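Subject: Re: [golik-club] table layout for the drinks task
From: Kipchumba Nyaga
To: golik-club list

Wekesa Magesa wrote:

> Hi all,
>
> I read through the Kulirville rules again last night. The drinks
> task is 20 points out of the total and we have never finished it
> in practice. Three things I would like answered before we book
> any more time on the arm:
>
> 1. Are we keeping the tape on the table or not? The rules say the
> judges bring a plain table. If we train with tape and they
> don't have tape, I think we are in trouble.
>
> 2. Who decides what counts as a spill? Last year's sheet said
> "liquid outside the vessel" and nothing else.
>
> 3. Do we still need the cutting board in the layout? It takes up
> a corner and we are not being scored on it this year.
>
> Also, the log from the last session has 1,008 lines and no
> comments. Please, whoever runs the arm, write something in it.
>
> Wekesa

Wekesa, thanks for this. Answers in order, and then a couple of things of my own.

On the tape: we keep it for now. I wrote to the organizers in February and they said teams may mark their own practice tables any way they like, but nothing can be stuck to the table at the event. My plan is to leave the strips down while we sort out the reach problem, then pull them up one at a time. The Biwott planner doesn't use the tape for anything. It is there so that the person resetting the table puts the bottle and the cup back in the right section. If the wrist view turns out to be leaning on the tape lines, we will see it when the first strip comes up, and I want to see that at our own table and not in Kulirville.

On spills: I asked about this too. Anything on the table at the end of the run counts against you, whatever its size, and it doesn't matter whether it came from the pour or from setting the bottle down. Drops on the outside of the cup don't count. So a run with a perfect pour can still lose most of its points. Please look at the table when you score a practice run. I found several runs in the log marked "ok" where the only thing noted was the level in the cup.

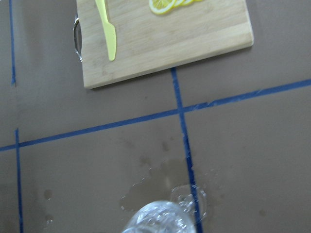 Wrist view. Water across the center strip, bottle at the bottom.

If the table looks like that at the end of a run, score it as a spill and write down which section the water is in. The section matters to me more than the amount. If it keeps landing in the same place I can look at one part of the motion and leave the rest alone. Dry the table completely before the next run, tape included, or we will be counting old water.

On the cutting board: it stays. You are right that the slicing task is out this year, but the rules still allow the judges to put objects on the table that have nothing to do with the task, and the planner has to go around them. The board is a good one to practice with because of the metal handle. Omeck's old code used to treat shiny things as free space, and I am not sure we removed all of that. Leave the plastic knife on it as well. If somebody wants to try a different tool on the board, fine, but say so in the log.

Now my own points.

The pour itself is better than it was. I ran 33 pours on the new wrist speed and 6 of them ended with liquid on the table. I have not sorted those by cause yet. The level in the cup is a separate matter. The task asks for half full, and the judges go by eye from the side of the table. I would like us to use something dark in the steel cup for the checks, as plain water is very hard to read against the metal. 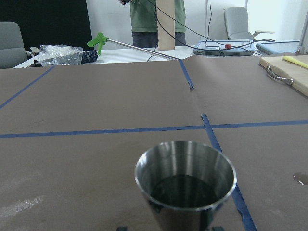

We also need to agree on how full the cup can be when the arm carries it. At half full I am fairly comfortable. Above that I would slow the arm down a lot, and then we run into the time limit. My suggestion is to aim for slightly under half and take the small loss on the level score. Wekesa, you know the score sheet better than I do, so tell me if that is a bad trade.

The brown paper needs changing at some point. The spot where the two sheets meet bothers me, as the cup could catch on the edge if it comes in low. If anyone can get a roll wide enough to cover the table in one piece, please reply to the list before you buy it so we don't end up with two.

As for the log, some of those uncommented lines are mine. I will go back and fill in what I can remember. From now on, one line per run is enough: what was in the bottle, what was on the board, where it spilled, and your initials.

I have the arm from 4 p.m. at the next session and can stay until the building closes. If you want to run it before then, the settings are in the golik folder under "pour". Please copy the file before you change anything in it.

Kipchumba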